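공동주택 관리 지원 게시판
읽는 시간 3분

관리규약 개정 시 서면동의 절차에 관하여 문의드립니다

작성자: Anel

당 단지는 2637세대 규모의 공동주택으로, 현재 관리규약 개정안에 대한 입주자등의 동의 절차를 준비하고 있습니다. 개정안의 주요 내용은 주차장 이용 기준과 공용시설 사용료의 부과 방식입니다. 서면동의서를 세대별로 배부하는 방식과 전자투표 방식을 병행하고자 하나, 동일 세대가 두 방식으로 중복하여 의사를 표시한 경우의 처리 기준이 현행 규약에 명시되어 있지 않습니다. 또한 개정안 공고문에 신구 조문 대비표를 전부 게재하여야 하는지, 개정 이유와 주요 내용만을 게재하고 전문은 관리사무소에 비치하여도 무방한지 의견을 구합니다. 유사한 절차를 진행하신 단지의 사례가 있으면 함께 알려 주시기 바랍니다.

작성자: Rutkowska

당 단지에서 지난해 동일한 절차를 진행한 바 있어 답변드립니다. 중복 의사표시에 관하여는 절차 개시 전에 처리 기준을 정하여 공고문에 기재하시는 것이 바람직합니다. 당 단지는 먼저 접수된 의사표시를 유효로 하고, 이후 접수분은 집계에서 제외한다고 공고하였습니다. 전자투표를 먼저 마감한 다음 미참여 세대에 한하여 서면동의서를 배부하였으므로 실제 중복은 9건에 그쳤습니다.

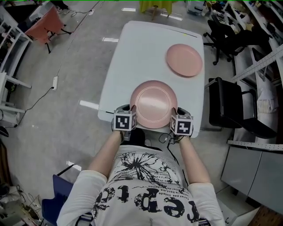
서면동의서에 서명한 사람이 세대주가 아닌 경우에도 유효한 것으로 볼 수 있습니까?

동의서 양식에 세대주와의 관계를 기재하는 난을 두고, 해당 세대에 실제 거주하는 성년자의 서명까지 인정한다는 기준을 공고문에 함께 명시하시면 됩니다. 당 단지는 이 기준에 따라 접수하였으며, 관계란이 비어 있는 동의서는 해당 세대에 보완을 요청하였습니다.

공고문에는 개정 목적, 현행 규약과 달라지는 내용, 동의 기간, 제출 장소를 모두 기재하였습니다. 대비표는 분량이 많더라도 생략하지 않으시기를 권합니다. 당 단지는 각 동 게시판에 대비표 전문을 게시하고 동일한 파일을 단지 누리집에 올렸습니다. 동의서에는 일련번호를 부여하고 배부 대장과 대조하여 보관하시기 바랍니다. 조문별로 찬반을 달리 표시하려는 세대가 있을 수 있으므로, 일괄 동의인지 조문별 동의인지도 사전에 확정하셔야 합니다.

작성자: Griltero

전자투표만 하시면 됩니다. 1061세대인 당 단지는 서면 없이 진행하였고 별다른 이의는 없었습니다. 다만 고령 세대에는 관리사무소에서 사용 방법을 따로 안내하였습니다.

작성자: Anel

두 분의 답변에 감사드립니다. 전자투표를 우선 실시하고 미참여 세대에 서면동의서를 배부하는 방안으로 안건을 작성하겠습니다. 일괄 동의 여부는 관할 지방자치단체에 별도로 질의한 후 결과를 본 게시글에 추가하겠습니다.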